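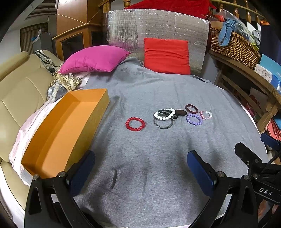 Restringing stretchy bead bracelets – what cord, and how do you keep the knot from slipping?

Posted by Ulla Midtbø, November 8, 2024

Hello everyone, I hope this is the right corner of the site for this. I've been wearing beaded bracelets for years and years, the plain stretchy kind you roll on over your hand, and in June the first of them gave up on me in the grocery store parking lot in Craddock. I got down on my knees and found most of the beads, and a very nice young man found a few more under his truck, but I'm still short a couple.

Since then two more have gone. I bought a spool of clear elastic (0.8, the packet says, and it was the only one they had) and did a knot the way I'd tie a shoelace, twice over. The first one lasted until supper. The second one is holding, but when I pull it gently I can see the knot creeping, and I don't trust it at all.

So I have two things to ask. Is there a better cord for round beads of a middling size, and is there a knot that really stays put? I'd also love to know how long to make the thing. My wrist is on the small side, and my sister's is not, and I'd like to do a few for her before the holidays. I have 70 beads set aside for hers already – a pale purple that she'll either adore or give to her daughter.

Thank you for reading all this!

Torbjørn Granström

Hello Ulla, what a shame about the parking lot. I've mended a good many of these for the church sale in Flalport and I was where you are for a long while, so let me go through how I do it now.

The clear, single-strand elastic is fine for small light beads. For anything bigger I like the flat, fibrous kind, the one that looks like a bundle of very thin threads. It takes a knot much better and doesn't cut into itself. If the holes in your beads are wide enough, run it through double.

Before you string anything, cut your length and stretch it. Hold both ends and pull slowly, a good firm pull, three or four times. New elastic always gives a little, and if you skip this you'll have a gap showing between the beads within a month. I skipped it for years and blamed the beads.

For the knot, use a surgeon's knot. Cross the ends as if you were starting a shoelace, then pass the same end through a second time before you tighten. Then do the other half the same way, going through twice again. Pull all four directions, by which I mean both tails and both sides of the bracelet. Put one small drop of jewelry glue on it with a pin and leave it alone overnight – I know that's the hard part. In the morning trim the tails and tug the knot inside the nearest bead if it will go.

As for size, wrap a strip of paper around the wrist where the bracelet should sit, mark it, and add half an inch. Add a bit more for big beads, which take up room on the inside of the circle. For your sister, borrow a bracelet she already likes and measure that one.

One last thing, roll them on and off. Don't stretch them wide over your knuckles. It's hard on the cord and that's how most of mine came to grief.

tralura_beads

superglue worked for me, no problems. just don't glue it to your finger like I did lol

Ulla Midtbø

Torbjørn, thank you so much, that is exactly the kind of answer I was hoping for! I never once stretched the cord first. I've ordered the fibrous kind and will redo the creeping one before I start on my sister's. And thank you to the other poster as well, I'll mind my fingers.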